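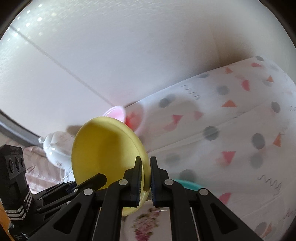 What is a plastic plate?
A shallow dish molded from plastic, usually round with a raised lip, made for everyday meals, picnics and children's tables.

Plastic plates are light and slow to break, so families tend to keep them for years - often long after the matching cups have wandered off. Pale colors such as yellow and pink are old favorites, and a matte surface hides small knife marks rather kindly. The Lerkwood pattern, sold by Jilness of Sauerland from 2000, came in sets of eight and is still fondly remembered on many a breakfast table, set out beside the good white china.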